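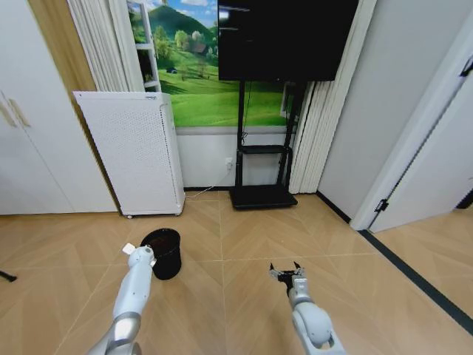
Fullska Merino Socks, Mid-Calf

Colours: Charcoal, Moss, Oat, Night Blue
Sizes: Small, Medium, Large, Extra Large
Sold as: single pair or pack of 2 pairs

The mid-calf sock is the one we make the most of, and it is the one that most customers order again. It is knitted from fine merino wool with a little nylon for strength and a very small part of elastane, so that it keeps its shape at the ankle. The wool is soft enough for people who normally cannot wear wool on the skin. If you are very sensitive we advise to order one pair first and wear it for an evening at home.

The sock is of medium thickness. It fits into an ordinary leather shoe without making it tight, and it is also warm enough for a boot in autumn. For hard winter we would suggest the Sisberg, our thicker model with terry inside the whole foot. The Sisberg needs more room, so please try it with the boots you intend to wear before you remove the label.

Material

Merino wool, polyamide, elastane. The exact percentages are printed on the paper band, as they differ a little between the plain colours and the Oat. Oat is undyed wool and can vary in tone from one batch to the next. We do not see this as a fault, but if you want several pairs that match exactly, it is better to order them together.

The toe is closed by hand linking, so there is no thick seam across the toes. Heel and toe are reinforced. The cuff is a wide rib of 13 cm which holds the sock up without leaving deep marks on the leg. Customers with strong calves often ask us about this. In Large and Extra Large the rib is knitted with more stitches, and in our experience it is comfortable for nearly everyone.

Choosing your size

Small: UK 3 to 5
Medium: UK 5½ to 7½
Large: UK 8 to 10
Extra Large: UK 10½ to 13

If you are between two sizes, take the smaller one. Merino gives a little after the first hours of wearing, and a sock that is too long will make a fold under the heel. The same sizes are used for women and men.

Washing

Turn the socks inside out and wash them at 30 degrees on the wool programme, with a liquid detergent for wool. Do not use softener. Dry them flat or over a line, away from the radiator. The tumble dryer will shrink them, also on the low setting, and we cannot replace socks that have been in the dryer.

Wool does not need washing after each wearing. Hang the socks in fresh air overnight and they can usually be worn again. Small balls of fibre on the surface are normal in the first weeks and can be taken off with a wool comb. Night Blue may give off some colour in the first wash, so please keep it apart from light clothes.

How we test

Every new yarn is rubbed on a machine before we accept it. A piece from the heel must stand 1000 turns without a visible thin place, and after this the same piece is washed and measured again. The yarn that we use at present comes from the Pearce spinning mill, and we changed to it last June. The knitting is done in Flakenden, in the same building as our small shop.

Delivery and returns

Orders that reach us before 2 pm leave the same day, except at weekends and on public holidays. Socks are sent in a flat paper envelope which goes through most letter boxes, so you do not need to be at home. Larger orders come in a box and may need a signature.

You can return unworn socks within 28 days. Leave the paper band on and put the return slip in the parcel - without the slip we cannot always find your order. We pay the money back to the card you used. For reasons of hygiene we cannot take back socks that were worn outside or washed, unless there is a fault in the knitting. In that case send us a photo first and wait for our answer before you post anything.

Questions we often receive

Are they suitable for sport?
For walking, yes. For running we would choose something thinner. This model holds too much warmth when you run.

Do you sell a single replacement sock?
Yes, in Charcoal only. Write to the shop with your size and we will tell you the price.

Is the wool mulesing-free?
Yes. The mill gives us a declaration with every delivery of yarn.

Can I get them as a gift?
Choose "gift band" in the basket. The invoice is then sent by email and no price is put in the envelope.

Moss in Small is sold out at the moment. Leave your email address next to the size and you will get one message when it is back.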